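Small-Parts Tubes: Storage and Labeling FAQ
Groen Workshop Supplies
Updated 2023-07-24
14 shares | 2 comments

What counts as a small-parts tube?
Any slim cylindrical container with a screw cap that holds loose pieces. Our Plillham store has 187 of them in racks.

Should tubes be kept upright?
Yes. Store them cap up, one per slot. Tubes laid flat in a drawer roll, and the labels end up facing down.

Can I remove the original label?
No. Keep it even if you can't read it. Add a translation on the shelf strip -- never over the printed text. On the green-label tube, the Chinese print opens with a warning, includes a note to keep it for reference, and mentions small parts inside. Treat any tube marked this way as unsuitable for young children and store it on a high shelf.
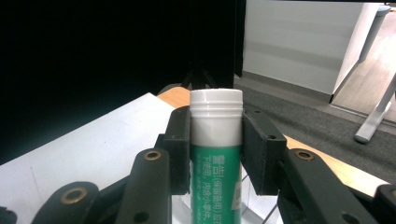
What if the cap is stiff?
Grip the ridges around the side of the cap and hold the tube just below it. Do not use pliers. A rubber strap is fine.

Where does the stock sticker go?
Near one edge of the label, clear of the warning lines. Stullel racks take a second sticker on the slot. Curkholm racks do not.

How do I list a tube in the stock sheet?
Enter the rack number, the cap color and the label color. If the contents are unknown, write "unknown" -- do not guess. Sheets are checked every October.

2 comments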